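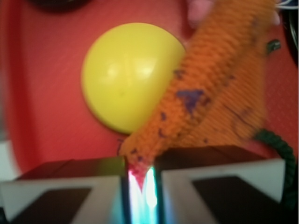 # Can I charge my Zovuten e-bike battery with a different brand of charger?

Posted Sat 10 July in **Electric bikes and scooters**

The charger that came with my Zovuten commuter bike has died. The light comes on but the battery never gets past one bar. The shop in Arkley quoted me a five week wait for a replacement. A neighbour has offered me his old Pritau charger, and the plug fits.

The label on my battery says 36 V nominal. His charger says output 42 V, 2 A. My old one said 42 V, 3 A. Is the higher voltage a problem, and does the lower current matter? I ride to work and back most days, so five weeks without the bike is a pain.

## Answers

**Gearóid Horgan** - marked as helpful

The 42 V is fine if yours is an ordinary lithium-ion pack. A 36 V pack of that kind has ten cells in series, and each one is full at 4.2 V. Your old charger had the same output, so the two match there.

2 A instead of 3 A just means a slower charge. If a full charge used to take four hours, allow six.

Two things I'd check before plugging it in:

- Polarity. A plug that fits can still be wired the other way round. Compare the little diagram on both labels, or put a multimeter on it.
- Chemistry. The charger label should say Li-ion. Don't use one made for lead-acid or LiFePO4, even if the voltage looks close.

Some packs also have a third pin for data and won't charge without it. Mine is a Baláž and it does this. If yours has only two contacts you can ignore that part.

Stay nearby for the first charge, and do it in the garage away from the door. If the pack gets hot, unplug it. I'd also ask the shop whether it affects your warranty - mine said it would, in writing.

**Answer 2**

Plug fits = works. Been using a random one since December, no dramas.

**Answer 3**

I wouldn't go by the plug, they use the same barrel plug on all sorts of voltages.

Also, are you sure it's the charger? Stuck on one bar with the light on could be the battery. Get the shop to test it before you pay for anything. Mine did it while I waited and it was a dud cell group.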